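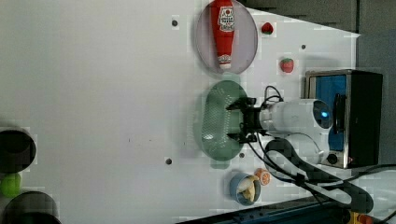 Minutes of the June meeting, Brophy play kitchen corner
Start: 18:15, in the small room upstairs
Chair: Aisling Ó Gríofa
Present: 8 members. Two persons sent their excuses.

1. Minutes of the last meeting
They were read and accepted. One correction: the bill from Komier was 200 euros and not 220.

2. Toy food
The members discussed which toy food shall stay in the corner. The strawberries and the orange slice are liked by the small children and will stay. It was asked if the pale yellow piece is a banana or a bread. The opinions were different. Aisling proposed to put it in the fruit box until someone finds the old list, and this was agreed.
The green fruit will also go in the fruit box.

3. Ketchup bottle
One member found that the red ketchup bottle is too big beside the other things. Another member answered that the children ask for it every time. It was decided to keep it. It shall be stored standing up, with the cap closed.

4. Dishes and basket
The pink oval plate, the small blue bowl and the green mesh basket are kept as one set. The basket is for the fruit and shall not be used for pencils any more. For a second basket in the same size we have an offer from Dastora, but the price is not clear. Aisling will write to them before the next meeting.

5. White table
The small holes in the table top were mentioned again. Crumbs of modelling clay go inside and are difficult to take out. It was agreed to clean them with a wooden stick at the end of every month. A tablecloth was proposed, with five votes against and three for it.

6. Money
In the cash book there are 774 euros. After the payment for the new shelf from Fukeck it will be less, but the invoice did not arrive yet. No other purchase is made until then.

7. Other matters
The key of the cupboard is now on the hook behind the door. Please bring it back there after use.
The list for the washing of the toys is open for July and still has free places.

End of the meeting: 19:40
Minutes sent to all members for correction.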